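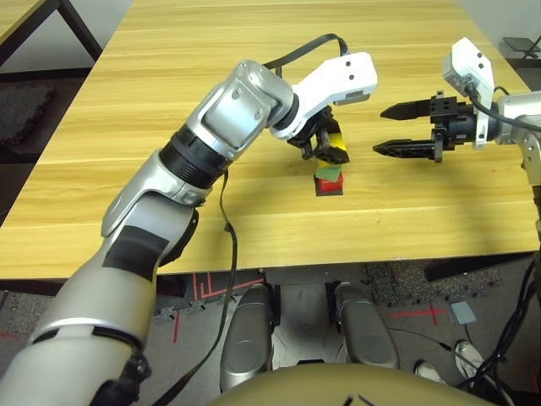 Stacking check on the two-arm bench, left gripper over the blocks, right gripper open.

Plutomel Arm Service Kit, reviewed by Rhys Treloar

Price paid: $259
Used on: one two-arm cell, mixed grippers
Time in use: since August

I look after a single cell with two arms, a multi-jointed gripper on the left and a parallel gripper with long pointed fingers on the right. Up to this summer I serviced it out of a drawer of loose hex keys and a torque driver borrowed from the Prendergast building across the lot. The Plutomel kit replaced most of that drawer.

What you get is a hard case with a preset torque driver, 12 bits, a set of feeler gauges, two alignment pins, a small tube of thread locker, a roll of cable wrap and 13 reusable cable clips in three sizes. There is also a printed card with a service order on it. The card is written for a generic arm, so you will need your own torque values from whoever made yours. Plutomel says this on the case, in small print.

Torque driver

The best thing in the box. It clicks cleanly and the handle is short enough to get in next to the wrist housing without moving the arm to a special pose. I checked it against the Prendergast driver at three settings and could not feel a difference. The wrist screws on our silver joints are small and sit on the face of the joint. With the old hex keys I usually had to take the cable off first. Now I leave it on.

The setting ring is stiff. Two of us tried it with gloves and gave up.

Bits

Good steel, tight fit. I have rounded one so far, the smallest, and that was on a screw somebody had already damaged. Plutomel does not sell bits singly. You buy the set again or you match the size elsewhere, and I did the second.

Alignment pins

These are for setting the fingers on a parallel gripper so both close on the same line. You close the fingers on the pin, loosen the mounting block, let it settle and tighten up. On our right gripper this took a few minutes per side. The lower finger has a lattice body and flexes a little if you press on it while tightening, so keep your hand off it. The card does not mention this.

The pins are no use at all on the multi-jointed gripper. If that is all you run, you are paying for two parts you will leave in the case.

Cable wrap and clips

Mixed. The wrap is fine where a cable follows the arm in a straight line, and the right arm, which has its cable along its length, was easy. The left is harder. There is a cable that arches from the top of the silver joint over to the white wrist housing, and it needs slack to do that. My first attempt had a clip too close to the joint. The cable went tight at the end of the wrist's travel and I took the clip off again. The thin cable at the left elbow I left hanging. The smallest clip was still too big to hold it, and I did not want to tape it to the arm.

If you do use the clips, run each joint slowly through its full range before you close the last one. I should have done that the first time.

Checking the work

The card ends at "return arm to service," and I would want more than that. After any finger or wrist job I run a plain stacking task with colored blocks on a flat dark base, one arm working and the other held back. It is slow and dull and it shows up a bad finger alignment faster than anything else I have tried. A green block on a red one is not much of a load, but if the fingers close off-center the top block turns as it is let go and you see it right away. I have run over 100 stacks since the kit arrived. The first batch sent me back to redo the right fingers, because I had tightened one screw of the mounting block fully before starting the other. Go back and forth between them.

Clear the bench and stay outside the tape when you start the first run.

Compared with the others

I had a Drondeneo kit at my last job. It has a better case and a worse driver, and no pins. The Bitura set is cheaper and is really a bit set with a gauge thrown in. For someone with one arm and one gripper the Bitura would probably do.

Complaints

– The foam in the case holds the driver so tightly that you pull the whole tray out with it.
– The thread locker tube is tiny and ours was half dried up by the second service.
– No spare clips in the smallest size, and no smaller size to buy.

Would I buy it again? Yes, for the driver and the pins. I would ignore the wrap and order decent clips separately. Four out of five.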